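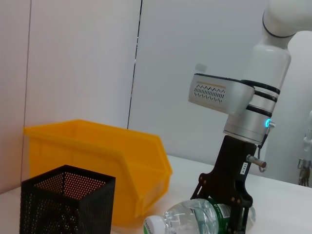
Cuaderno de taller, encuadernación y papel
2023-09-09

Hoy sigo con el libro de cuentas de Friesen. Es el tomo de 456 páginas, cosido sobre cordeles, con el lomo casi suelto y la tapa delantera separada. Ayer terminé de quitar la cola vieja del lomo con la cataplasma de metilcelulosa y hoy he podido mirar con calma lo que había debajo.

Los cordeles están mejor de lo que yo pensaba. El segundo, contando desde la cabeza, está partido en la bisagra. Los otros aguantan si tiro con los dedos. Entonces no voy a descoser todo el libro. Laiba Sethi me había aconsejado esto desde el principio y yo no estaba convencida; lo escribo aquí para que conste que tenía razón ella.

Cola. He preparado almidón de trigo, una parte de almidón y cinco de agua, cocido a fuego bajo y removiendo sin parar. Me salieron grumos en la primera olla y la tiré. La segunda la pasé dos veces por el tamiz de crin y quedó bien, como una crema. Dejar enfriar tapada. Para los refuerzos del lomo la diluyo un poco más, para las bisagras la uso tal como está.

Papel japonés. Queda poco del fino de Virnomska, el que compramos en rollo. Hice pruebas con tres muestras en las hojas de guarda:
el fino de Virnomska, una capa: se ve muy poco, pero en el pliegue se rasga si la hoja se abre entera
el mismo, dos capas con la fibra cruzada: resiste, aunque queda algo rígido
el de Sikska, una capa: buen compromiso, el tono es demasiado blanco para estas hojas

Voy a teñir el de Sikska con acrílico muy diluido, sombra tostada y una gota de gris. Teñir siempre una hoja entera de más, porque después no se encuentra nunca el mismo tono. La vez del misal no lo hice y todavía se nota en el cuaderno central.

Desgarros. He reparado los del primer cuaderno y una parte del segundo. Los bordes de abajo son los peores, con suciedad que ha entrado en la fibra. Limpié en seco con esponja de vulcanizado y con goma rallada, del centro hacia fuera. La tinta es ferrogálica en casi todo el tomo y en la página 133 hay una zona donde ha comido el papel, en la columna de los totales. Allí no puse nada con agua. Apliqué un papel ya preparado con gelatina, reactivado con muy poca humedad sobre el secante. Antes pasé la tira indicadora de hierro en una esquina y se puso rosa claro. Hay que vigilar esta página cada mes y no dejarla sin hoja intermedia.

En el mismo sitio encontré una nota pequeña a lápiz, escrita por el contable, creo. Dice que faltan dos sacos y que se preguntará otra vez en octubre. No se ha borrado nada. Metí la goma solo por el margen contrario.

Prensa. El primer cuaderno está entre secantes y fieltro, con peso moderado. Cambié los secantes a la media hora, después a las dos horas, y quedan puestos hasta mañana. No apretar más: el papel tiene la huella de la pluma y con demasiada presión se pierde el relieve.

Cuero. El lomo original es piel de becerro con podredumbre roja, suelta polvo solo con tocarlo. Le di una primera mano de consolidante en alcohol con brocha blanda. Oscureció un poco al principio y luego volvió casi a su color. Mañana segunda mano, y después decido si se puede levantar la piel de la tapa los 3 milímetros que necesito para meter la nueva debajo. La piel nueva llega de Flarkutine, pedida en su tono más oscuro. Hay que chiflarla bien en los bordes, la última vino gruesa y desigual.

Dudas que me quedan:
¿lino o algodón para el refuerzo del lomo? Prefiero el lino, pero el que tenemos es de trama demasiado abierta
la tapa trasera se ha curvado y no sé si compensar desde dentro con un papel o dejarla como está
el tejuelo, que tiene el dorado muy gastado, yo no lo retocaría. Preguntar a Laiba

Material que falta: secante grueso (pedir 100 hojas, no menos), hilo de lino del 18, hojas de bisturí, alcohol. El tamiz de crin tiene un agujero junto al aro y hay que cambiarlo pronto.

Humedad del taller por la mañana 52, por la tarde 58. Cerré la ventana del patio a mediodía y no bajó. El almidón que sobró está en la nevera, en el bote con tapa azul, sirve hasta pasado mañana y después hay que tirarlo aunque huela bien.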